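Workshop Tips from Hillerwood
Home Tips Tools Storage Robot corner Contact

When the gripper does not let go: what we changed on the tool-sorting bench
Posted by Florin Iordache, November 17, 2025

Many readers have written to me after the short note about our two-arm bench, where I mentioned that one arm "had a bad morning". I think the full story can be useful for anybody who keeps a small robot arm in a home shop or a shared workshop, so I put it here with the tips that came out of it.

The bench does a simple job. It takes hand tools and garden things from the floor panel and puts them in the bin. In February the left arm closed on a pair of pruning shears and then did not open when the program told it to. The arm continued to its next position with the shears still in the jaws, and the point scratched the wall panel. I was standing at the side, and my first reaction was to pull the shears out with my hand. This was a bad idea. The jaws opened by themselves while I pulled, and I got a cut on my thumb. It was not deep, but it was my own fault.

When I read the log I found the reason. The gripper had lost its signal for nearly 7 seconds because a connector was loose, and the arm was allowed to move without asking whether the gripper had answered. The log had 1552 lines and the important one was close to the end, so please have patience if you search in yours.

What I do now, before and during each run:

1. Keep hands out until the power to the arms is off. A stopped arm is still a powered arm. If something is stuck in the jaws, I press the stop, switch off the supply and wait. Only then I take hold of the tool, and I support it from below before I free it, so it does not fall.

2. Push every connector by hand before the first run. I begin at the base and go up to the wrist. If one moves under the finger, it gets pushed in fully and fixed with a small tie. Leave enough cable for the wrist to turn completely.

3. Make the arm wait for the gripper. In our program there is now a check after each open and each close. No answer in 2 seconds means the arm stays where it is and the program stops. It makes the work slower and I don't mind.

4. Start again with easy things. After a fault I do not go back to the shears at once. The new test set is a screwdriver, a toy trowel and a work glove, with the green bin between the arms. The glove is the difficult one, as soft cloth can fold into the jaws and stay there.

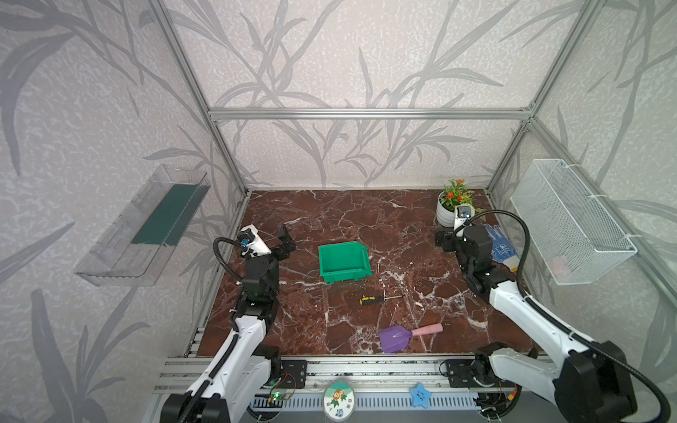
5. Lower the speed for the first ten minutes. If your controller has a percent setting, use a quarter of the normal speed. You will see a wrong movement early enough to stop it.

6. Write down what you changed. I use a paper notebook from Gavley, one page for each fault: what was in the jaws, what the arm did, what I tightened or replaced. My notes on the computer I never open again, but the notebook lies on the shelf and I read it.

About the scratch on the panel

I tried a wax stick first and it left a shiny line. A little matte filler, put on with an old plastic card and wiped after one minute, looked better. Try it in a corner before, some printed panels lose color when you rub them. For sanding I used 600 paper, very lightly, and only on the filler.

Questions I received

Several people asked if a rubber cover on the jaws helps. It helps with smooth handles. With cloth it was worse for me, the glove stuck more.

One reader from Prasumel asked where to put the stop button. Mine was behind the bench, and on that morning I had to reach over the arm to find it. Now it is at the front on the left, at the height of my elbow, and I can hit it without looking.

Next month I will write about oiling old vises.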